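홈 글목록 편지 살림 책 방명록
검색어를 입력하세요 검색

답장이 늦는 사람의 편지 이야기

25.5.16

어제 우편함에 두툼한 봉투가 하나 들어 있었어요. 관리비 고지서하고 치과 안내문 사이에 끼어 있었는데, 손으로 쓴 주소가 보이니까 현관 비밀번호를 두 번이나 잘못 눌렀지 뭐예요. 비르테 홀스트(Birthe Holst) 할머니한테서 온 편지였습니다. 지난번 제 답장이 워낙 늦어서 이번엔 한참 걸리겠거니 했는데 생각보다 빨리 왔더라고요.

제 블로그에 오래 오신 분들은 아시겠지만 저는 손편지를 씁니다. 올해로 8년째예요. 처음부터 무슨 뜻이 있었던 건 아니고, 이사하면서 짐을 정리하다가 중학교 때 친구랑 주고받은 편지 상자가 나온 게 시작이었어요. 짐은 하나도 못 싸고 바닥에 주저앉아서 저녁까지 그걸 읽었거든요. 내용이라고 해 봐야 수학 선생님 흉이랑 매점 빵 얘기인데 그게 그렇게 재미있더라고요. 그 친구 글씨가 학년이 올라가면서 조금씩 작아지는 것도 보이고요. 그날 밤에 친구한테 문자로 사진을 찍어 보냈더니 답이 "야 당장 태워"였어요. (안 태웠습니다. 잘 있어요.)

그 뒤로 누구한테든 편지를 좀 써 보고 싶어서 이리저리 찾다가 스틸트빌(Stiltville)이라는 작은 펜팔 모임을 알게 됐어요. 우체통 그림이 그려진 회지를 계절마다 한 번씩 내는 곳인데, 자기소개를 몇 줄 적어 보내면 다음 호에 실어 줍니다. 저는 영어로 적는 게 부끄러워서 딱 세 문장 썼어요. 한국에 살고, 국을 자주 끓이고, 비 오는 날을 좋아한다고요. 지금 보면 참 성의 없는 소개인데 그걸 보고 편지를 보내 준 분이 비르테 할머니였습니다. 첫 편지 첫 줄이 "무슨 국을 끓이시나요?"였어요. 그 한 줄 때문에 지금까지 온 것 같아요.

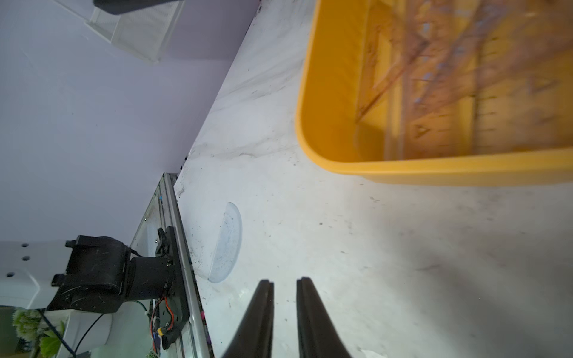 그래서 첫 답장에는 미역국 끓이는 법을 적었습니다. 미역을 불리면 얼마나 불어나는지 설명하려고 영어 사전을 한참 뒤졌고, 참기름에 볶을 때 나는 냄새를 어떻게 쓰면 좋을지 몰라서 그 문장만 몇 번을 고쳤는지 몰라요. 편지 한 장 쓰는 데 주말이 다 갔어요. 요즘은 그래도 빨라져서 앉은 자리에서 40분이면 한 통을 씁니다. 앉기까지가 오래 걸려서 그렇지요.

편지 친구가 한 분 더 있습니다. 소레이 포그(Þórey Fogh) 씨는 저랑 나이가 비슷하고, 주르날사이드(Zurnalside)라는 바닷가 동네에 살아요. 이름 첫 글자를 처음 봤을 때 P인 줄 알고 봉투에 P로 써서 보낸 적이 있는데, 편지는 멀쩡히 도착했고 답장 끝에 그 글자를 쓰는 순서가 아주 친절하게 적혀 있었어요. 얼굴이 화끈했지만 덕분에 지금은 제법 예쁘게 씁니다. 소레이 씨 편지는 늘 날씨로 시작해서 날씨로 끝나요. 중간에 직장 얘기나 동생 얘기가 나오다가도 갑자기 "지금 창밖에 안개가 들어왔다" 하고 한 줄이 들어가 있고, 그 다음 줄부터 잉크 색이 바뀌어 있기도 해요. 쓰다가 자리를 비웠다가 며칠 뒤에 이어 쓴 거죠. 저는 그런 자국이 참 좋더라고요. 문자 메시지에서는 상대가 중간에 밥을 먹고 왔는지 어쨌는지 알 수가 없잖아요.

말이 나온 김에 종이랑 잉크 얘기도 조금 할게요. 댓글로 물어보신 분이 계셨는데 답을 못 드렸어요, 죄송합니다. 편지지는 선다인(Sundine)에서 나온 줄 없는 크림색을 주로 씁니다. 특별히 고급은 아니고 조금 거친 편인데, 펜이 살짝 걸리는 느낌이 있어서 제 급한 글씨를 좀 붙잡아 줘요. 잉크는 크뢰거(Kröger)의 회청색이고요. 처음에 병을 열었을 때는 너무 흐린가 싶어서 후회했는데 마르고 나면 차분해서 이제는 다른 색을 못 쓰겠어요. 다만 번짐이 있어서 봉투에는 안 씁니다. 장마철에 주소가 다 번져서 되돌아온 편지가 한 통 있었거든요. 우체국 직원분이 어떻게든 읽어 보려고 연필로 물음표를 달아 두셨던데, 그 봉투는 버리지 못하고 서랍에 넣어 뒀어요. 그 후로 봉투 주소는 무조건 유성펜입니다.

제가 편지에서 제일 어려워하는 건 첫머리예요. "잘 지내시지요?"를 쓰고 나면 그 다음이 막막해서 괜히 물을 마시러 갑니다. 예전에는 근사한 얘기를 골라 쓰려고 했어요. 여행 다녀온 얘기, 읽은 책 얘기 같은 거요. 그런데 제 생활이 그렇게 근사하질 않으니까 쓸 거리가 생길 때까지 미루게 되고, 그러다 한 번은 답장이 반년이나 늦어진 적도 있습니다. 그때 할머니가 엽서를 한 장 보내셨는데 "큰일이 없으면 작은 일을 적어 보내요. 냉장고에 뭐가 있는지라도"라고 쓰여 있었어요. 그래서 정말로 냉장고에 뭐가 있는지 적어 보냈습니다. 시든 쪽파, 엄마가 주신 멸치볶음, 뚜껑 안 맞는 통에 담긴 두부 반 모. 그 편지를 할머니가 제일 좋아하셨어요! 멸치볶음이 뭔지 묻는 질문이 한 장 가득이었고요.

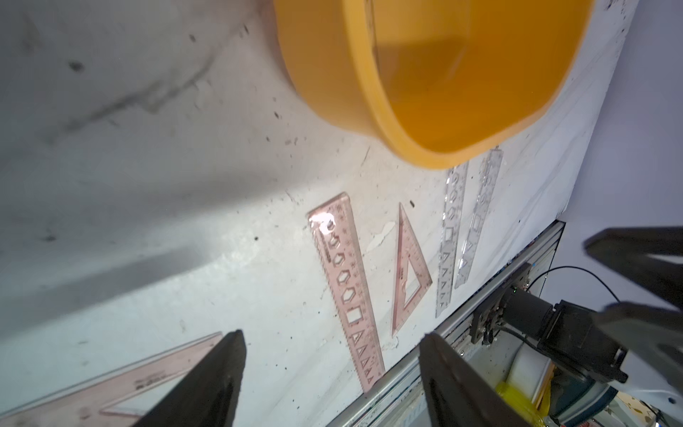 편지를 꾸미는 재미도 뒤늦게 알았습니다. 처음에는 스티커나 예쁜 테이프를 사서 붙였는데 제 글씨랑 영 안 어울려서, 요즘은 그냥 여백에 작은 그림을 그려 넣거나 테두리를 둘러요. 그림 솜씨가 없는 사람한테는 모양자만 한 게 없더라고요. 분홍색 반투명 모양자 같은 것 하나면 육각형이든 동그라미든 세모든 연필로 쓱 따라 그리면 되니까요. 육각형을 이어 그려서 벌집을 만들고 그 안에 한 칸씩 그날 먹은 것을 적어 보낸 적도 있어요. 한쪽 가장자리가 톱니로 된 것은 선만 따라 그어도 우표 테두리 흉내가 나서 가짜 우표를 그려 넣기에 딱이고요. 소레이 씨는 그 가짜 우표에 값까지 매겨서 답장에 돌려보냈습니다. 안개 한 장 값이래요.

비르테 할머니의 이번 편지 얘기로 돌아가면, 정원 얘기가 제일 길었어요. 작년에 심은 까치밥나무가 드디어 자리를 잡았고, 이웃집 고양이가 꼭 그 밑에서만 낮잠을 자서 물을 줄 수가 없답니다. 무릎이 좀 안 좋아지셔서 우체통까지 걸어가는 길이 전보다 길어졌다는 말도 있었어요. 그 문장은 아주 짧게 지나갔는데 저는 거기서 한참 멈췄습니다. 할머니는 늘 그렇게 쓰세요. 기쁜 일은 두 장, 힘든 일은 한 줄. 그래서 저는 그 한 줄을 찾느라 편지를 두 번씩 읽게 돼요. 무릎에 대해 뭐라고 써야 좋을지 아직도 못 정했습니다. 조심하시라는 말은 너무 뻔하고, 안 쓰자니 못 본 척하는 것 같고요.

사실 한 번은 우리가 만날 뻔했어요. 몇 해 전 9월에 제가 출장을 가게 됐는데, 할머니 댁까지 기차로 갈 수 있는 거리였거든요. 표까지 알아보다가 일정이 바뀌어서 못 갔습니다. 아쉽다고 썼더니 할머니도 아쉽다고 하시면서, 그런데 만나면 서로 무슨 말을 해야 할지 모를 것 같아 조금 안심도 된다고 하셨어요. 저도 똑같은 마음이었어요. 제 영어는 종이 위에서만 그럭저럭이고 말로는 커피 한 잔 시키는 것도 진땀이 나거든요. 종이 위의 저는 말솜씨가 꽤 괜찮은 사람인데 그걸 들키기가 싫은 마음도 있었고요.

편지 보관을 어떻게 하느냐는 질문도 가끔 받는데, 별 방법이 없어요. 구두 상자에 받은 순서대로 세워 넣고, 해가 바뀌면 두꺼운 종이를 한 장 끼웁니다. 한때는 날짜랑 내용을 공책에 적어 뒀는데 금방 그만뒀어요. 찾고 싶은 편지가 있을 때 공책을 펴면 바로 찾아지니까 옆에 있는 다른 편지를 안 읽게 되더라고요. 뒤적거리다가 엉뚱한 걸 읽는 맛이 있는데 말이에요. 대신 제가 보낸 편지는 남는 게 없어서, 질문에 답하는 편지를 받으면 내가 대체 뭘 물었었나 싶을 때가 많습니다. "네, 세 마리 다 건강해요"라는 답을 받고 지금까지도 뭐가 세 마리인지 모르는 채로 지내고 있어요. 다시 묻기에는 너무 늦었지요.

펜팔을 해 보고 싶은데 외국어가 걱정이라는 분들이 계셔서 한마디만 보태자면, 꼭 외국일 필요가 없어요. 저는 작년부터 이모한테도 편지를 씁니다. 버스로 한 시간 넘게 걸리는 곳에 사시고 전화도 자주 하는데, 편지에는 전화로 안 하시는 얘기를 쓰세요. 외할머니가 젊었을 때 양장점에 다니셨다는 걸 저는 이모 편지로 처음 알았어요. 엄마도 모르시던데요? 그 얘기는 따로 길게 쓰고 싶어서 아껴 두는 중입니다.

오늘 저녁에는 답장을 시작하려고요. 마침 쑥국을 끓였으니 첫 줄 걱정은 덜었습니다. 쑥을 영어로 뭐라고 하는지 찾아보니까 어감이 영 맛없어 보여서, 그냥 우리말로 크게 쓰고 옆에 그림을 그려 드릴까 해요. 다 쓰면 내일 장 보러 가는 길에 우체국에 들를 생각이에요.

새 글을 이메일로 받아 보시려면 아래에 주소를 남겨 주세요. 언제든지 구독을 취소하실 수 있습니다. 구독하기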